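발효종 빵, 자주 묻는 질문

Prillo 게시판에 발효종 글을 올린 뒤로 달린 댓글이 1322개입니다. 절반쯤은 같은 질문이라 답을 한곳에 모았습니다. 발효종 빵이 인생을 바꿔 준다는 이야기를 기대하셨다면 다른 글이 더 맞을 겁니다. 저는 맛있어서 굽고, 그 이상의 주장은 대체로 의심합니다.

발효종 빵은 정말 속이 편한가요?
편하다는 분도 있고 똑같다는 분도 있습니다. 저는 똑같은 쪽입니다. 오래 발효하면 반죽 성분이 어느 정도 바뀌는 건 맞지만, 그걸로 "밀가루가 안 맞는 사람도 먹을 수 있다"고 쓰는 글은 믿지 마세요. 글루텐은 남아 있습니다. 셀리악병이나 밀 알레르기가 있으면 드시면 안 됩니다.

건포도나 사과 껍질을 넣어야 종이 잘 생기나요?
넣어도 생기고 안 넣어도 생깁니다. 저는 통밀가루와 물만 씁니다. 과일을 넣으면 초반에 거품이 요란해서 성공한 기분이 드는데, 며칠 뒤 잠잠해지는 건 마찬가지였습니다. 그때 버리지 말고 계속 밥을 주세요.

수돗물은 안 되나요?
됩니다. 저는 수돗물을 받아서 바로 씁니다. 정수한 물, 끓여 식힌 물, 산에서 떠 온 물까지 다 해 봤는데 눈을 가리고 빵을 고르라면 자신 없습니다.
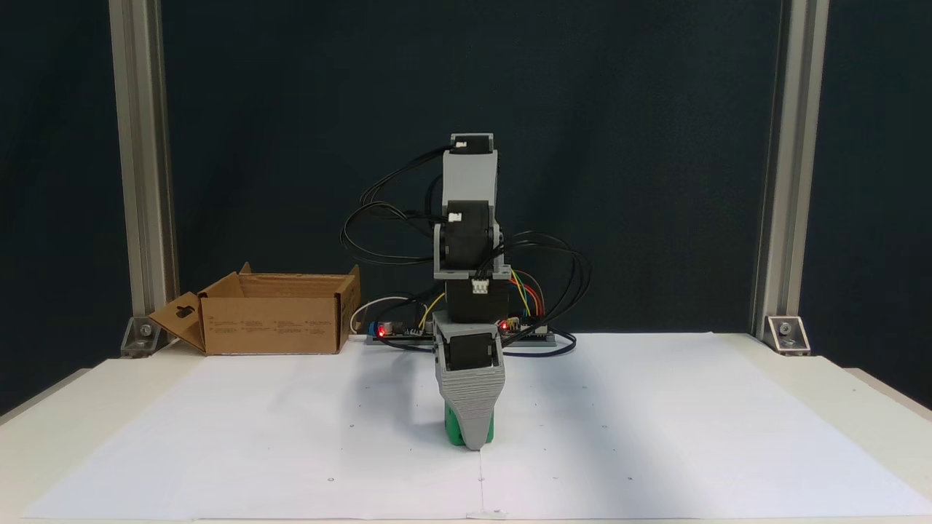

흰 탁자 위의 소형 로봇 팔, 집게 쪽에 초록색 물체

Truvholm 발효 병을 꼭 사야 하나요?
아니요. 저도 하나 있습니다. 유리가 두꺼워서 좋고 눈금이 있어서 편합니다. 하지만 잼 병에 고무줄을 하나 둘러 두면 얼마나 부풀었는지 똑같이 보입니다. 뚜껑만 꽉 잠그지 마세요. 병 가격을 보고 망설이는 중이라면 그 돈으로 밀가루를 사는 게 낫습니다.

밀가루는 어떤 걸 쓰세요?
Trodo 강력분을 기본으로 쓰고 통밀을 조금 섞습니다. 제가 사는 동네 가게에 그게 있어서입니다. 같은 반죽을 다른 밀가루로 하면 물 양이 달라지니, 처음에는 물을 조금 남겨 두고 반죽 상태를 보면서 넣으세요. "유기농이라야 종이 산다"는 말은 여러 번 들었고 근거는 한 번도 못 들었습니다.

매일 밥을 줘야 하나요?
실온에 두면 매일 줘야 하고, 냉장고에 두면 훨씬 느긋해도 됩니다. 제 종은 냉장고에서 2주를 굶고도 멀쩡했습니다. 위에 뜬 회색 물은 따라 버리거나 그냥 섞으세요. 분홍색이나 주황색 줄이 보이거나 솜털 같은 곰팡이가 피었으면 통째로 버립니다. 그건 걷어 내고 쓰면 안 됩니다.

종이 물에 뜨면 준비된 건가요?
뜨면 가스가 찬 것은 맞습니다. 그런데 안 떠도 잘 구워질 때가 있고, 특히 호밀을 많이 섞은 종은 잘 안 뜹니다. 저는 물컵은 안 쓰고 병을 봅니다. 밥 주고 나서 부피가 두 배 넘게 올랐고 윗면이 아직 꺼지지 않았으면 반죽에 넣습니다.

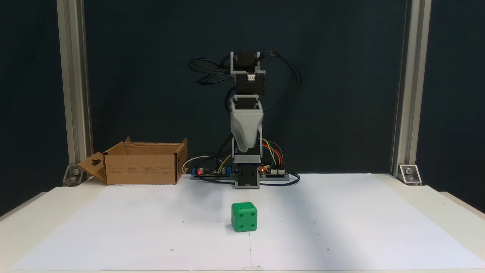 버리는 종이 아까운데 어떻게 하죠?
전을 부치세요. 남은 종에 소금을 치고 쪽파를 썰어 넣은 다음 기름을 넉넉히 두른 팬에 부치면 됩니다. 종이 되직하면 물을 2큰술 넣어 풀어 주세요. 신맛이 좀 있는데 저는 간장보다 Kamolrat 칠리소스를 찍어 먹는 게 낫더군요. 크래커, 와플, 바나나빵에도 넣어 봤는데 크래커 말고는 다시 할 마음이 없습니다. 종을 넣어서 더 맛있어졌다기보다 안 버려서 마음이 편한 정도입니다. 애초에 종을 조금만 키우면 버릴 것도 별로 없습니다.

접기는 몇 번이 정답인가요?
정답이라고 적어 놓은 숫자가 글마다 다릅니다. 저는 발효 초반에 20분 간격으로 세 번 접고 그다음은 내버려 둡니다. 반죽이 여전히 퍼지면 한 번 더 접습니다. 바빠서 한 번만 접은 날도 빵은 나왔습니다. 구멍이 좀 작았고 버터 바르기에는 그쪽이 더 좋았어요.

무쇠솥이 없으면 못 굽나요?
구울 수 있습니다. 오븐을 충분히 예열하고, 아래 칸에 빈 철판을 같이 달궈 두었다가 뜨거운 물을 부어 김을 내세요. 김에 손을 데기 쉬우니 장갑을 끼고 물은 조금만 붓습니다. 유리 그릇으로는 하지 마시고요. 껍질은 솥에 구운 쪽이 확실히 낫습니다. 이건 저도 인정합니다.

빵이 납작하게 나왔어요. 종이 약한 건가요?
그럴 수도 있지만 제 경우는 대부분 과발효였습니다. 레시피에 적힌 시간은 글쓴이 부엌의 온도에서 나온 숫자입니다. 8월과 1월에 같은 시간을 두면 같은 반죽이 안 됩니다. 시계는 참고만 하고 반죽이 흐물거리기 전에 성형하세요.

뜨거울 때 잘라도 되나요?
다들 안 된다고 하죠. 속이 덜 굳어서 칼에 떡처럼 붙는 건 사실입니다. 그래도 맛은 있습니다. 손님상에 낼 빵이면 식히고, 혼자 먹을 거면 알아서 하세요.

오래된 종일수록 맛이 깊나요?
백 년 된 종이라고 파는 것도 먹어 봤습니다. 우리 집에서 우리 밀가루로 몇 달 키우고 나니 원래 있던 종과 구별이 안 됐습니다. 사연 값이라고 생각하면 살 만할지도 모르겠네요.

냉동해도 되나요?
빵은 썰어서 냉동하면 됩니다. 종은 얇게 펴서 말려 두는 쪽을 권합니다. 얼렸다가 살린 적도 있고 못 살린 적도 있어서 된다고는 말 못 하겠습니다. 말린 것은 물에 불린 다음 밀가루를 주면서 며칠 지켜보세요.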